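Trarkine 40 Flood Barrier Kit

In stock. Ships same day if you order before 2 p.m.

Water-filled tube barrier for doors, garages and low driveways. No sandbags. Fill it from a garden hose, drain it when the water's gone, roll it back up.

What you get
One 40 ft tube, heavy PVC, yellow
Hose adapter, standard garden thread
Two end clamps
Patch kit and glue
Carry bag with shoulder strap

Specs
Length: 40 ft
Fill volume: 546 gallons
Holds back: up to 12 inches of standing water
Storage: dry, out of the sun, away from mice (they will chew it)

Setup
Sweep the ground first. Gravel and sticks are what kill these. Unroll with the seam facing the dry side, connect hose, open the air valve at the far end. Close the valve when water starts coming out. Full fill takes a while on a normal house hose so dont wait for the river to be at the gate — start when the warning goes out.

Two tubes can be joined. Overlap the ends by 3 ft and clamp. For corners use the Hotton elbow, sold seperately.

Not for fast moving water. Not for waves. If you are told to leave, leave, and forget the barrier.

Which size?
Single door or basement steps: get the small one, Trarkine 10.
Double garage: this one.
Whole lot or a farm building: call us, ask for Esther Nyaga. She did the Fandden job last August, 1,000 ft in one go, and can work out the layout from a sketch.
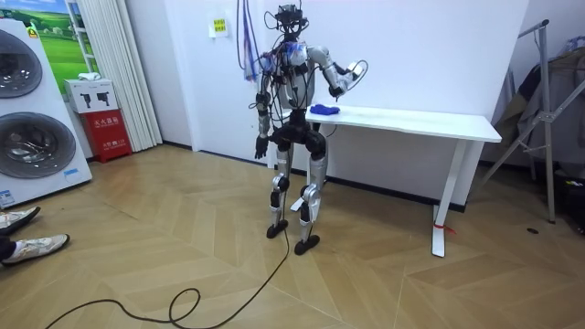
Pump sold separately too. The Kassab hand pump gets the last of the water out so the tube doesn't go moldy in the bag. Electric one is back-ordered, no date yet.

Reviews
"Kept the garage dry, kitchen was another story, should of bought two." — Hamisi L.
"Clamps are stiff. Otherwise good." — Anastasia K.

Warranty
Two years on seams and valves. Punctures not covered, use the patch kit. Keep your reciept.

Returns: 30 days, unused, in the bag. Once it's been filled we can't take it back.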